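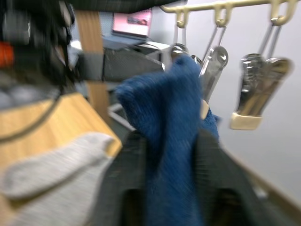 By Ilídio Figueiredo
Filed under: house log, laundry
2 Aug 2022

Second full wash on the clip rail. The blue and the light grey knits both went through on the cool wool program, spin set to 400, which is the lowest the machine offers above no spin at all. I had used the next step up until June and the heels were going thin, so the setting stays where it is until I have reason to change it.

The rail is cream plastic with hooks that end in a loop, and a metal clip hangs from each loop. The clip jaws are capped in plastic at the tip. I bought it for the caps. The previous hanger, a Wandley, had bare wire pegs that left a small rust crescent on anything pale after one season, and two of my good undershirts still carry the mark. The Wandley has gone in the metal recycling. The Pemon was $30 or so more than I wanted to pay, plus postage, and came in a box large enough for a microwave.

Clip behaviour so far. They swing freely at the loop, so a knock at one end sets the neighbours going as well, and it takes a while for the lot to settle. This makes the second sock harder to hang than the first. Best method to date is to start at the far end and work back toward myself, holding the rail still with the left hand. The spring is firm. On thin cotton that is fine. On knits it leaves a dent in the cuff that relaxes overnight, provided the clip has hold of the ribbing. If it has hold of the leg, the dent is there the next day and has to be steamed out.

Question of cuff up or toe up. I have gone back and forth. Water runs to the lowest point and the toe is the thickest part of the sock, so hanging by the cuff puts the wettest end at the bottom and it dries last. Hanging by the toe stretches nothing that matters but leaves the clip dent over the big toe, where I can feel it in a boot. Cuff up again this time. I weighed one pair on the kitchen scale before hanging and got 200 grams, against a dry weight I neglected to write down. Will weigh the same pair dry tomorrow and put the figure in the margin.

Wall clearance. The rail sits close to the grey wall, and a heavy item such as a jumper would touch the paint. Socks do not. I would like another hand's width there but that means moving the bracket, and the bracket is in the only stud on that side. Left as is. The paint in this room is a washable one and has taken no marks that I can find with a torch held flat to it.

Wooden surface beside the rail. I use it for sorting and should stop using it for everything else. The finish is oil, last renewed in June, and damp wool left lying on it raises the grain. The cable that crosses it is on the list to be rerouted along the back. I priced a length of Kaltton cable channel, adhesive type, and it is cheap enough, but the adhesive is said not to hold on an oiled surface and I believe it. Small screws, then. Pilot holes first.

Pairing. The two Negi pairs are the same blue in lamplight and slightly different blues by the window, one having been washed a good many more times than the other. I pair them at the window. I have considered a stitch of coloured thread inside the cuff — red for the old pair, none for the new — and have the thread, but not the patience this evening.

Drying time with the window open a crack and no heating was a day and a half for the first load. The hygrometer in the hall read high all that week, so I do not treat this as a fair test. For the present load I have closed the window, put the small fan on its lowest setting at floor level, and pointed it along the wall so that the air moves past the clips without setting them swinging. Check at breakfast, then again after work. Toes first.

The washing machine counter stands at 3,099 hours, if the display is to be trusted, and the door seal has a black spot at the lowest fold. Wiped with vinegar. Order a seal.

Also to do: descale the iron, find the other half of the brown pair, buy wool wash. The bottle has enough left for one more load if I cut it with water and shake it.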